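Door state classifier says "closed" when the microwave is wide open
Tags: perception, classification, household tasks

Posted by hal_in_senden
I have a small network that looks at a chest camera view and outputs open, closed or ajar for an appliance door. The planner uses it to decide whether the "place item" step can start. On fridges and cabinets it works. On microwaves it keeps saying closed when the door is fully open and the cavity light is on. I trained on 194 clips, 30 of them microwaves. Input is a center crop, resized. Do I need more data or a different model?

Malachy Duggan
Look at your crop before you collect anything. When you stand right in front of the oven, an open door is seen nearly edge-on at the far left, and a center crop throws most of it away. What remains is a lit rectangle with a control panel next to it, and a running microwave with the door shut can look a lot like that to a small network.

What I would change, in this order:

1. Feed the full width, padded to square. Retrain with nothing else changed so you can compare.

2. Label the door and the cavity as separate regions. The latch slots on the right side of the opening are a good cue if your resolution holds up -- they only show when the door is off them.
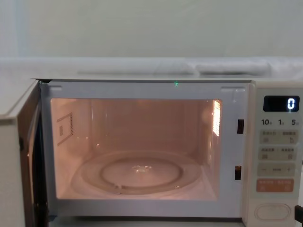
3. Smooth the output. Require 4 matching predictions in a row before the planner gets a state change.

estcombe_lab
more data. 30 is nothing

J. Damgaard
Agree with Malachy on the crop. Also check your color augmentation. Ours was shifting hue so far that the warm cavity light stopped meaning anything. We turned it down on Wednesday and the ajar class got better too, though I haven't tested it on fridges.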